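How to weigh out nuts for the week without eating the evidence

A packet of nuts is sold by the people who would like you to finish it. I have tried restraint and found it works best on foods I don't like. Weighing takes a few minutes and asks nothing of your character once it's over.

What you need

Almonds, any kind
A digital kitchen scale with a tare button
Something light with sides to sit on top of it
A spoon
5 small lidded pots, 30 g each, for the working week

My pots are the Lundden ones, which stack nicely until you put the lids on. Jam jars will do.

Setting up

Clear a patch of worktop big enough for the scale and your elbows. A corner is good, as runaway almonds have only so many places to go. Put the scale down flat, switch it on and check it's in grams. Mine goes back to ounces whenever I change the battery, which once led to a very generous Monday's worth of cashews.

Put the empty basket on top and press tare. Wait for the zero. If you press it twice in a temper, wait again.

Weighing

Read the packets before you open anything. Salted and unsalted almonds look much the same once they're out, and whoever gets the wrong ones will mention it. Do one kind at a time if it matters in your house.

Hold the bag low and at a slant, with the opening just over the basket, and bring the nuts out with the spoon. Pouring straight from the bag gives you nothing, nothing, then all of it. 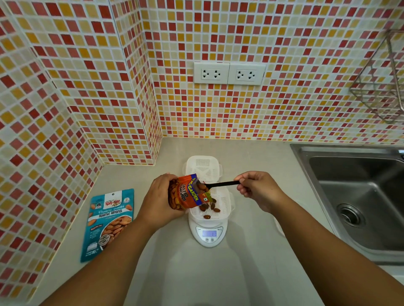
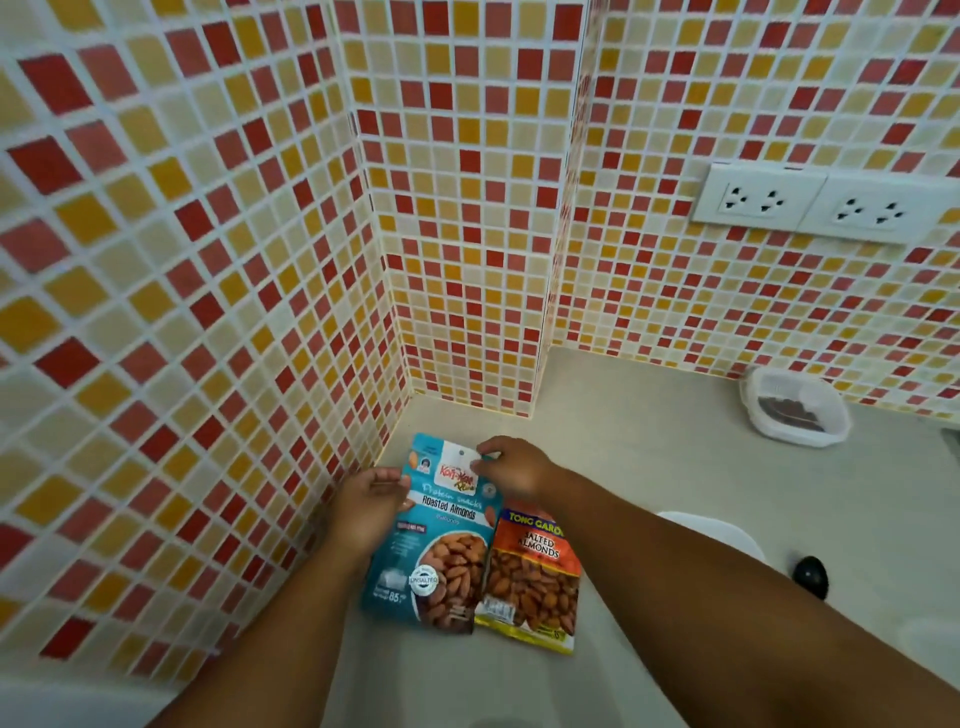 Almonds by the spoonful, and the packets to read first, unsalted and salted.

Stop a little short of 30 g and add the last few singly. You won't hit it exactly. An almond weighs a gram or so and can't be reasoned with, so 29 or 31 is a success. Tip the portion into its pot, put the basket back, check for zero and go again.

When a packet runs out halfway through a portion, leave what you have on the scale and open the next one. Don't eat the short measure to tidy things up. I know how that argument goes.

Storing

Lids on, cupboard, away from the cooker. Fold down whatever is left in the packet and clip it shut. Salt collects in the corners of the bag, so expect the last portion to be a bit fierce.

Comments (2)

Vakadis
I weigh the whole bag first, then set the zero with the bag on the scale and take the nuts out. The display goes down into minus figures and you stop at minus 30. No basket to wash. It does feel like getting into debt, but you get used to it.

Reply from the author
Tried it this morning. It works, annoyingly, though my scale switched itself off at minus 22 while I was looking for a lid.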